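The sign at the gate in Lellton promised "the future of lunch," which put me in a bad mood before I had found a parking space. I have been to enough food halls and kitchen fairs to know what that usually means: a rebranded wrap and a mailing list. But a friend had a spare ticket to the Kobori open day, and I had nothing better to do on May 17, 2025.

Kobori occupies a former furniture showroom behind the bus depot. The organizers say it covers 1,518 square meters, and I believe them, as my feet hurt by the end. Tickets were $17 at the door. For that you get a paper wristband, a map with two of the rooms swapped, and a voucher for coffee at the Plandeo stand, where the line did not move during the whole time I was in it. I gave up and drank from the water fountain.

The first hall was mostly storage. Jars, lids, stacking boxes, more lids. A man from Flomuvlow spent a long time telling me that his bread bin kept a loaf fresh for 6 days. I asked what happened on the next one. He said it depended on the loaf. I asked whether I could see a loaf that had been in the bin for that long and he offered me a leaflet.

The second hall had the talks. I sat through one on breakfast habits and left during the one on kitchen drawers. The seats were good. The sound was poor, and the speaker kept turning to read her own slides, so half of it went into the wall.

What I had come for, if anything, was the sandwich room, which the program gave a full page and called "assembly, rethought." The idea is that everything gets its own place before you start, and then you build in order. Cooks have been doing this forever, but fine. The setup was plain white tabletop, a round pink plate, and a clear holder that keeps the fillings standing upright so you can get at each one. I will say the holder is a decent idea. At home my cheese slices live in a stuck-together heap, and I can see the appeal of having one standing up by itself. I am less sure about bacon. Bacon bends, and it does not care where you want it to stand. I also can't see myself washing one more piece of clear plastic every time somebody wants lunch.

The price on the order form was $49. I asked if that included the plate and was told the plate was "part of the wider range." So, no — and I would have wanted the plate more than the holder.

Would I go again? Maybe in January, when they run the smaller version and the parking is free. Skip the talks, bring your own coffee, and go to the sandwich room early if you go at all.

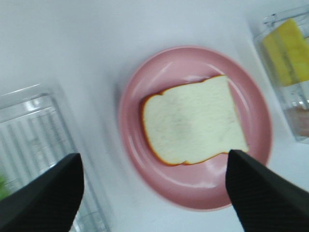
Bread on the pink plate, in two pictures. 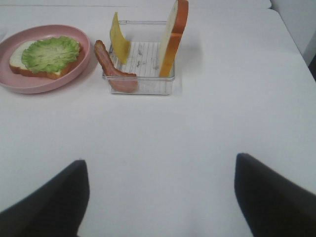 Valdis Koppel

I left by the side door, past the Plandeo line, which had the same woman in a green raincoat at the front of it. The map showed that door as a restroom.

Recent posts
Lellton night market: bring cash and low hopes
Two hours at a spoon museum
The ferry breakfast, reviewed
Is the harbor tour worth it in the rain?

This site uses cookies to remember your settings. By continuing to browse you accept our cookie policy.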